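Startseite Aktuelles Werkstatt Termine Kontakt Suche

Zu Besuch bei Siv Söderlund: „Die Verpackung ist schwieriger als das Glas“

Am Tag der offenen Tür in der Halle Grorkgate ist es schon um zehn Uhr am Vormittag recht laut. Siv Söderlund führt mich trotzdem ganz nach hinten, wo der Arbeitsplatz mit dem Namen Pemetti steht. Sie leitet das Projekt Skumeseck, in dem zwei Roboterarme das Sortieren von kleinen Einkäufen lernen sollen. Das Gebäude ist von 1959, früher wurden hier Nähmaschinen repariert, und Söderlund sagt, dass sie den alten Boden sehr gern hat.

Ich frage sie zuerst, warum man für so eine Aufgabe zwei Arme braucht. „Man braucht sie nicht immer“, antwortet sie. „Aber ein einzelner Arm muss sich weit strecken, und dann wird er ungenau. Mit zweien kann jeder in seiner Hälfte bleiben.“ Die Besucher, so erzählt sie, wollen meistens wissen, wie schnell es geht. Ihr selbst ist das im Moment nicht so wichtig. Sie möchte zuerst, dass der Griff gut gewählt ist.

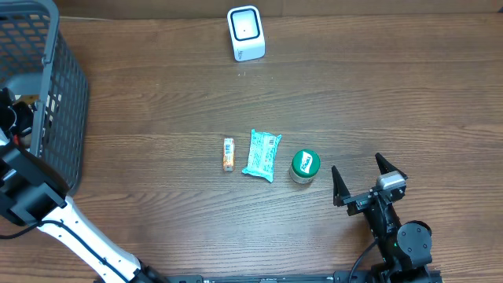

Riegel, Snackpackung und kleines Glas auf dem Tisch, rechts der geöffnete Greifer, links der Korb.

Über das Glas mit dem grünen Deckel spricht sie fast freundlich. Es hat eine klare Form, und der Arm weiß nach kurzer Zeit, wo er anfassen soll. „Die Folie macht mir mehr Sorgen“, sagt Söderlund. „Sie glänzt, sie knittert, und nach jedem Greifen sieht sie ein wenig anders aus. Für uns ist es die gleiche Packung. Für das Programm ist es vielleicht eine neue.“

Bis zum Februar hatte die Gruppe 997 Durchgänge aufgezeichnet. Ich will wissen, ob man sich nicht drei mehr gewünscht hätte, und sie lacht. Man habe an einem Dienstag aufgehört, weil ein Kabel ersetzt werden musste, und danach mit einer neuen Reihe begonnen. In dieser werden jeweils 50 Durchgänge mit denselben Sachen gemacht, bevor man die Sachen wechselt.

Die Steuerung stammt von Metwally, einer kleinen Firma, mit der Söderlund schon früher gearbeitet hat. Zufrieden ist sie mit ihr, nur die Anleitung findet sie zu kurz. „Ich habe mir vieles selbst aufgeschrieben. Wer neu zu uns kommt, bekommt zuerst mein Heft.“

Bis 18 Uhr ist die Halle an diesem Tag noch geöffnet. Hinter uns wartet bereits die nächste Gruppe, und Söderlund geht zu ihr hinüber, um sie zu begrüßen.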